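Sorting Blocks on a Maple Board: Project Report

Damian Zawadzka and Renata Stępień
Second-year Product Design, Workshop Module

1. Background

Our task for the module was to plan a tabletop shape-sorting activity for children in the first years of school. The brief from the workshop asked for a flat playing surface, a set of blocks in clearly different shapes, and a written rule sheet short enough to fit on one side of a card. We called the project Skollier. We had the workshop every Friday and finished in May.

Most of our early talks were about the surface. A plain table works, but blocks get mixed up with pencils, cups and everything else that is already on it. A board gives the activity an edge. Children in our first trial also understood "put it back on the board" faster than "put it back in the middle."

2. The board

We chose maple. It is hard, it is pale, and colored blocks show up well against it. The planks came as offcuts from Pietrzak, a joinery shop near the campus, and some had strong figure in the grain. Renata wanted to keep the figured pieces and Damian thought they would be distracting. We kept them. None of the children in the trials said anything about the grain.

The planks were glued edge to edge, clamped overnight and sanded. The joints can still be seen as straight lines along the board. We first saw this as a fault, then began using one line as a start line in the rules. All blocks begin on the far side of it, and the child brings them over one at a time.

3. The blocks

The blocks are plastic, in different colors and shapes. We looked at wooden ones first, but they were outside our budget once the board was paid for. Plastic is also easier to wipe down between groups.

For the starting layout we tried a heap, a straight line and a loose row. The heap was slow, and the tall blocks fell over when others were pulled out. The straight line looked like a finished pattern, and two children did not want to break it. The loose row worked best - it is quick to set up and every block can be reached without moving another one.
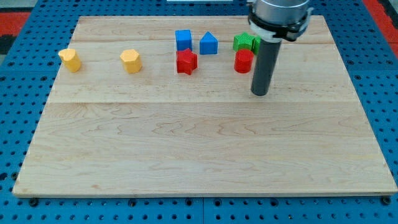

Does the starting row need to be in a fixed order?

Only when two groups are being compared. For ordinary play the blocks can go down in any order, as long as each one has a finger's width of space on both sides.

4. Trials

We ran 12 short sessions with children aged five to seven. Each child was asked to sort by color first and then by shape. Over all the sessions we wrote down 74 sorting moves that the child later changed. Most of the changes came in the shape round, usually between blocks with rounded sides and blocks with many flat sides.

Color sorting took about 2 minutes. Shape sorting took longer, and the times varied too much for us to give a useful average.

5. Problems

The board slid on smooth tables. We added thin cork pads underneath, which fixed it. The rule card was rewritten three times, mainly to remove the word "prism."

6. Next steps

We would like to test a smaller board for two children sitting side by side, and to try the shape round before the color round. The rule card and cutting list are in the appendix.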